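4. What makes an old car valuable

In our project we studied why two cars of the same model can have very different prices. We used the sale lists of the Plustadik auction house, which are free to read on its website. We took 239 sales and removed the cars with no service papers, so 160 were left for the comparison.

The colour of the paint had less effect than our group expected. The strongest effect was from the original engine. After this came the number of past owners. A car with three owners or fewer was usually sold above its estimate, even when the seats were worn.

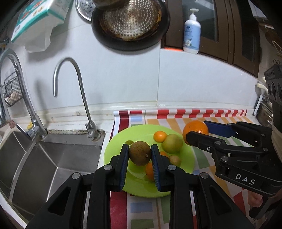 Figure 3. Fruit on a lime-green plate, kitchen counter.

The Toma coupe was the most difficult case. Only 30 of them are in our list, and many were repaired with parts from the later Pornus model. The catalogue does not always say this. We wrote to a repair shop in Skustuvlow, and they explained to us how to recognize the newer gearbox by its serial plate. With this help we corrected our table in March.

We could not study private sales, where the price is not published. This is a weak point of our work, and our results are only for cars sold at auction.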